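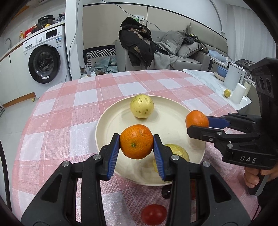
Reading time: 2 minutes

Equipment notebook, Clolar workshop
3rd March

Purpose of entry: to record the position on hand-held grippers before the order goes to Jovton, and to set out what the group still has to decide.

Present holding. Two black two-fingered grippers are in use on the fruit task, working at the same plate. One of them carries the letters DAS on its body. The finger pads are blue, and those on the other unit are ribbed. The mandarin is a fair test of them: the peel is shiny and dimpled, and the fruit has to be gripped from opposite sides. The cherry tomato will be the harder case and should be written into the acceptance test for any new unit.

Quotations. Jovton has quoted 769 per gripper, pads fitted, with delivery to Bunting included. Cuteck is lower on the unit price but charges separately for pads and carriage, and its quotation from February has now lapsed. A fresh one has been requested. Until it arrives the comparison below should be treated as provisional.

Proposed order:
Grippers, Jovton – 3 at 769 each, 2,307
Spare pad sets – 3 at 79 each, 237
Fruit and tableware allowance – 100
Total – 2,644

The allowance is small but should remain a separate line. Last quarter such items were charged to general consumables and could not be traced afterwards. Colleagues buying produce are asked to keep receipts and to enter them on the day of purchase.

Spares. It is recommended that one pad set be ordered with each gripper and kept unopened until required. The pivot pins and linkage screws are not listed as separate parts by either supplier. Jovton should be asked in writing whether they can be bought singly, and whether a worn linkage means returning the whole unit.

Space. Household rooms are to remain the main setting for this work, with ordinary tables and cloths. No bench or fixed stand is therefore included in the request. A lockable case would be useful for moving units between Bunting and the workshop – price to be obtained, not in the total above.

Automation. The request for a fixed arm is deferred to the next budget round. The group would first need a settled list of tasks, and the present list still changes too often to support a purchase of that size.

Outstanding:
Cuteck to confirm revised price and pad cost
Jovton to reply on pins and screws
Case price
Budget code for the produce line

Order not to be placed until the first two are answered.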